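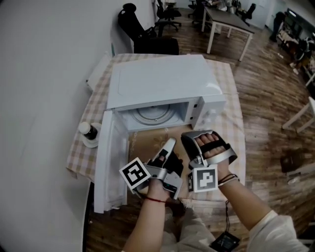

What uses the most electricity in a small apartment?
In mine, the water heater, by a wide margin. I expected the air conditioner.

Fedir Maksymiv
25 Sep 2023

I spent the summer going through my electric bills and reading my own meter. Long thread. It's mostly about water heaters and rate tiers.

Background: two-bedroom in Kustcombe, ground floor, all electric, no gas line in the building. Two people. The power company is Gistier. I don't work in the trade, I just got a bill I didn't like.

That was the June bill. It said 1,028 kWh. Gistier charges one rate up to 1,000 kWh and a higher rate on everything past it, so the extra 28 cost more each than the ones before them.

The tier itself didn't cost much. What got me was that I couldn't say where any of it had gone. We had the AC on for part of the month. We don't own a dryer.

First step was the meter. Ours is outside next to the hose bib, in a row with the neighbors'. Check the unit number on your bill against the number on the meter before you do anything. I read the wrong one for two days.

Second step was turning breakers off one at a time and looking at what the meter did. My partner read numbers through the window and I stood in the hall closet. If you do this, save your work on the computer first.

Our breaker panel had labels from some earlier tenant. Half were wrong. "Bath" was the fridge. I relabeled the whole thing with masking tape and a pen and that alone was worth the afternoon.

For the plug-in stuff I bought a meter that goes between the outlet and the cord. Mine is a Tarnora, the basic one with no app. You leave it for a day and it tells you the total. It will not work on anything that's hardwired.

Leave it longer than a day on the fridge. A fridge cycles, and it works harder if you just put groceries in. I gave ours a full week and divided.

Small kitchen things came out lower than I thought. The toaster, the kettle, and the microwave all pull a lot while they're on, but they're on for minutes. Watts are how fast you use it. Kilowatt-hours are what you pay for. I had mixed those two up for most of my adult life.

So an appliance that draws 1,000 watts and runs for an hour uses one kilowatt-hour. Run it for three minutes and it's a twentieth of that. Once that clicked I stopped caring about the kettle.

The oven is different. Long preheats, long cooking times. We roast things on the same evening now, one tray over the other. That's a small change and I can't prove much from it.

Same with phone chargers. I measured one with no phone on it and the display read zero. It probably isn't exactly zero, but the Tarnora can't see it and I'm not going to chase it.

The cable box was a surprise. It used nearly as much with the power light off as with it on. We returned it in the middle of the summer. We hadn't watched it in months anyway.

Now the water heater. Forty gallons, electric, in a closet with no insulation on the pipes. It has its own breaker, so I could shut it off and compare. Days with it on and days with it off looked like two different apartments.

The thermostat on it was set very high. I don't know who set it. It's behind a metal cover with live wiring under it, and we rent, so I called the office instead of opening it up myself.

The office sent a guy from Skoryk, the plumbing outfit that does our building. He turned it down to what the sticker on the tank recommends and told me the lower element had scale on it. He drained some off into a bucket. Took him less than an hour.

He also put foam sleeves on the first stretch of pipe. I asked about a blanket for the tank and he said on ours it wouldn't do much, and on some tanks it covers things that should stay uncovered. So no blanket.

Don't just crank it to the lowest setting, by the way. Water that sits too cool can grow bacteria. Ask whoever looks after your tank what it should be set at.

After that we switched laundry to cold, except towels. And we fixed the drip in the shower. It was a hot water drip — I'd been ignoring it since we moved in.

Results: every bill since then has been under the tier. I'm not going to post a percentage. The weather changed, we were away for part of it, and the cable box left in the middle. Too many things moved at once to give the water heater credit for all of it.

A few people asked about the AC. It was second. We cleaned the filter and moved a bookcase that was in front of the return vent. I also set it two degrees warmer, and we both got used to it.

Someone else asked if it's worth calling Gistier for an audit. I called. The wait was long and the person was nice. They mailed a booklet with a checklist in it and I'd already done most of the list by then. Renters can't get the home visit unless the landlord signs for it.

If you only do one thing, find the breaker for your water heater and write on the panel which one it is — you'll want that anyway if the tank ever leaks.

Next I want to look at the fridge seal. The door on ours closes but I can slide a sheet of paper out from the bottom corner with no resistance. Will add to this when I've got a week of readings with a new gasket.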